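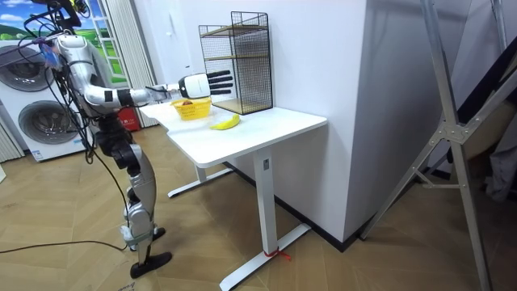
A banana on the desk, and a basket with room in it.

June
By Sigrún Eyvindsson

Fruit at the desk is a fine habit right up to the afternoon you find a pear behind the monitor. I have found that pear. It had been there long enough to have opinions.

Start with a small basket, and I mean small. A big fruit bowl invites you to fill it, and then you're the proud owner of 13 plums and a keyboard. Woven is good as it lets the air through. Put a folded paper napkin in the bottom and change it when it looks sad.

Keep bananas out of the basket. They hurry everything else along, apples do the same back to them, and the pair of them in close quarters will be brown by the weekend. Lay the banana on the desktop, well away from the edge and off any paper you're fond of.

White tops show everything. Wipe up juice straight away with a damp cloth, then a dry one. For an old banana mark, a dab of bicarb and water, left three minutes, has always done me. Try it on the underside first - yes, you'll have to crawl.

If your desk goes up and down, clear loose fruit before you press the button. An apple dropped from standing height is bruised to the core and will roll under the one cupboard you can't shift.

Peels go in the kitchen compost, never the desk bin. My neighbour Védís Kvaran disagrees, and her study in June smells like it.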